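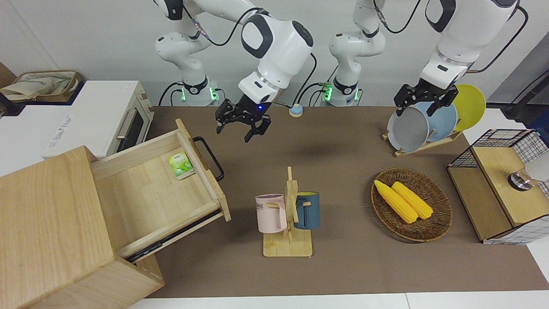
Home > Community Help > Kits & Starter Packs > Two-Arm Setups

Is the Skokard kitchen kit worth it if we already own the arms?

Posted by jakton_bench, Monday, June 13, 2022

Hi all! We've got two arms on a shared table and I'm trying to decide on the Skokard kitchen task kit (props, task cards and a year of their remote setup help). The quote came in at $2,000, and $300 of that is the setup help, which I could maybe drop. My boss would rather I just go to a housewares store with a cart and a credit card, and I sort of see his point - it's plates and mugs and a rack. I mostly want two-arm tasks that people who aren't me can reset without calling me over. Has anybody here lived with it for a while? Is the remote help any good, or is it a guy reading you the manual?

Obadia Khaemba

We've had ours since November and I'd buy it again, with some grumbling. The task cards are the part you're paying for. Each one has a start layout and an end layout on it, and our new people can reset the table from the card without asking me anything, which sounds like just what you're after.
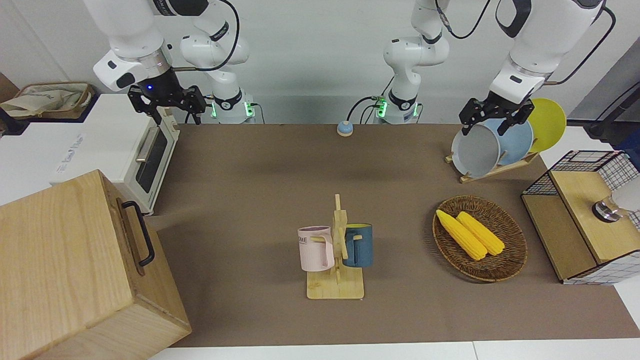 Skokard's plate task is the one I'd judge the whole kit on, so ask them for that card before you sign anything. It looks easy on paper and then you try it. With three plates leaning in one rack, a gripper that closes on the rim of the gray one has the light blue one right behind it, and there isn't a lot of room for sloppy finger placement. We spent 4 days on that card alone (my fault in part, I had the rack square to the table when the card wanted it turned). The mug tree was much friendlier. The corn is fine, I have no strong feelings about the corn.

As for the remote help, I used it three times. Two of those calls were great and one was a long hold with flute music. If you've already got your arms talking to each other I'd skip it and keep the $300.
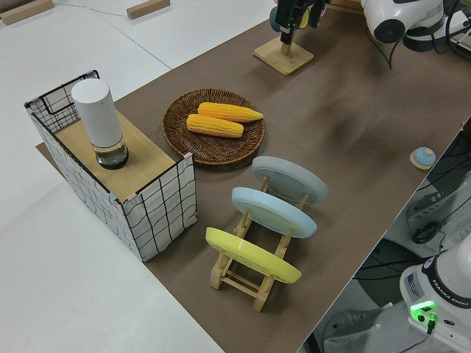
Plate rack and corn tray from the other side of the table

One more thing, measure your table first! The rack, the tray and the wire-grid box want more room than the Skokard drawing lets on.

massawe_m

Just buy plates. Any plates.

kiver_tom

I'm halfway with massawe on this. We went the housewares route and saved a pile of money, but then I had to write all the task cards myself and I'm still not done. Also we broke a mug and the store didn't carry it anymore, so now we have one odd mug and the old runs don't match the new ones. If your time is cheap, go shopping. If it isn't, get the kit, skip the help, and ask what they charge for spare mugs before you pay.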